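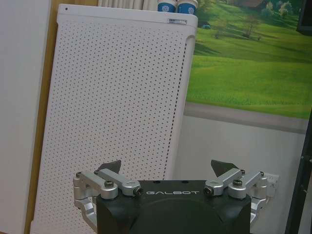
## Clakatow 8 – worth it or just a sweet one?

**mtorvik**
Picked up a bottle of the Clakatow 8 on Friday. First glass was all vanilla and burnt sugar, second glass kinda the same. Label says finished in sherry casks but I get maybe a raisin? One raisin. Anyone else?

**SantoshP**
Give it air. Mine was closed up for the first two weeks. Now it's orange peel, a bit of tobacco, nice dry finish. Best thing Makris imports imo.

**elba_c**
Disagree, sorry. It's sugared. Pour a little in a saucer, leave it overnight, feel how sticky it is. Did that with the Woltier next to it and no contest.

**SantoshP**
Saucer test tells you nothing about cask finish tho. And Woltier is four years old and hot as hell.

**elba_c**
Hot is fine. Hot with flavor beats syrup.

**khurana_s**
Which batch? The September bottling was drier, the one after it went soft. Three of us tried both blind at Sarla's and everybody picked September. Small sample, I know.

**mtorvik**
No batch number that I can find. Back label just has the importer adress and a drawing of a still. Will look again tonite.
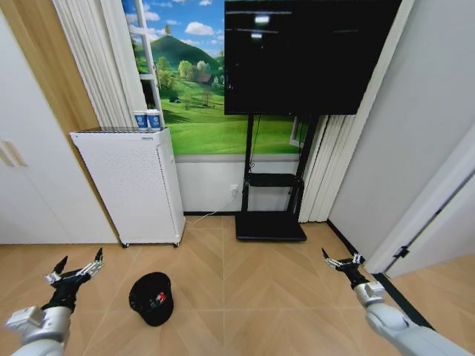
*Black cap, floor.*

**sarla.m**
Khurana is leaving out that he picked September AND then asked for a refill of the other one. Batch code is on the neck, under the foil. Tiny print.

**khurana_s**
Refill was for science.

**mtorvik**
Found it. Not September. Figures.

**elba_c**
Use it for old fashioneds, skip the syrup. Two dashes bitters, big ice. Then get the Dundau if you want real sherry, same money here.

**SantoshP**
Dundau is good, agreed. Still say wait on the Clakatow – leave it half full and try again in a month.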